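3.2 Trays, boards and harnesses: how the sorting table is laid out

Small-parts sorting looks simple until you try to write down what it needs. In the first round of our study of bench layouts for mixed electrical parts, which ran through May, we kept everything in deep bins, and people spent more time digging than sorting. The Sang layout grew out of that round, and we are still delighted by how much changed when the containers got shallow. A part lying in a shallow tray shows its outline at once, and the outline is often all a sorter needs.

Our stock came from Nelico in mixed lots and held 189 parts after we removed duplicates. We grouped them by shape – round boards, wire harnesses, small boxed devices with leads – and left electrical function out of it. Function matters a great deal to the people who repair these things, but a sorter meets the shape first.

The round boards turned out to be the most interesting group. They have no long side to line up against a tray wall, and the tall capacitors on some of them mean that a board can't be stacked or slid under its neighbor. Most of our discussion of spacing in Section 4 starts from this one family of parts. We set each board down flat, capacitors up, with clear surface beside it. 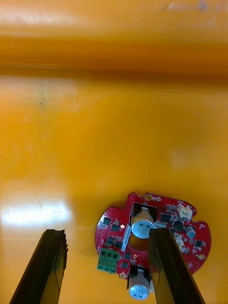
Figure 3. Round red circuit board with two upright capacitors, on a glossy yellow-orange surface.

The yellow plastic was a happy choice. Red boards, black cables and white housings all stand out well on it, and the same color works for nearly everything in the Nelico lots. Its one weakness is shine. Under overhead light the surface throws back pale patches, and a light-colored part that lands in one of them loses its edge. We tried a matte spray from Dometer on spare trays and liked the look, but it scratched within 61 sorting runs, so we went back to the bare plastic and now write down the glare as a condition of each run.

For the table itself we settled on 4 yellow trays, two to a side, and a steel tray in the middle. The steel tray is the source and the yellow trays are the destinations. White paper goes in the bottom of the steel tray, where it quiets the reflections from the metal and gives thin wires a plain background. This is a cheap fix and we recommend it warmly!

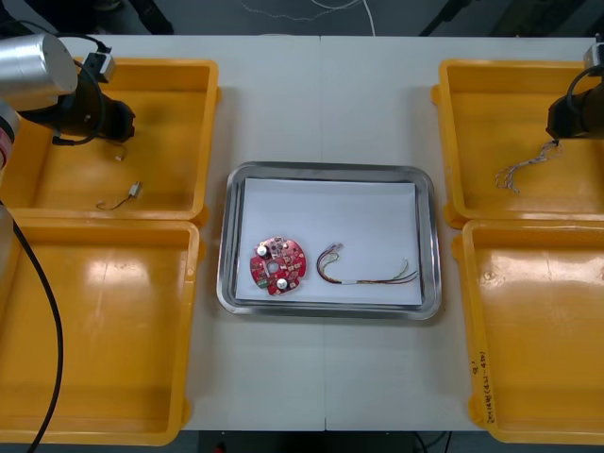 Flillitz Workshop Studies Group
Corresponding author, bench layout and parts handling

A round board and a multicolored harness make a good opening pair for the source tray. The board keeps its shape wherever it is put. The harness does not: its loose ends splay, one end can loop back on itself, and the space it takes up depends on how it was last set down. Putting the board on the left and the harness on the right leaves each of them readable. When we let wires cross a board, sorters in our trials tended to pick up the harness first, even when asked for the board, and we came to see that as perfectly sensible.

Parts with a lead attached fall between these two cases. The body is stiff and easy to recognize, while the cable wanders off on its own line and can trail over a rim or into the next part's space.

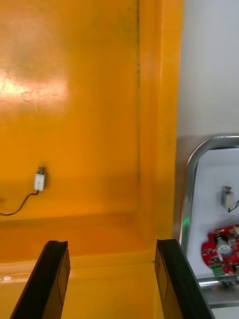 We therefore treat body and cable as one footprint when we assign a place, and we give that footprint a whole tray side where we can. In the tighter version of the layout, with 6 parts in play, this rule was the first to come under strain. Short leads could be turned inward and gave no trouble. Longer ones needed a loose curve along the tray wall, and we found it better to let them take that curve than to fold them. The effect of lead length on placement is taken up again in Section 4.2, together with the results for the harness group.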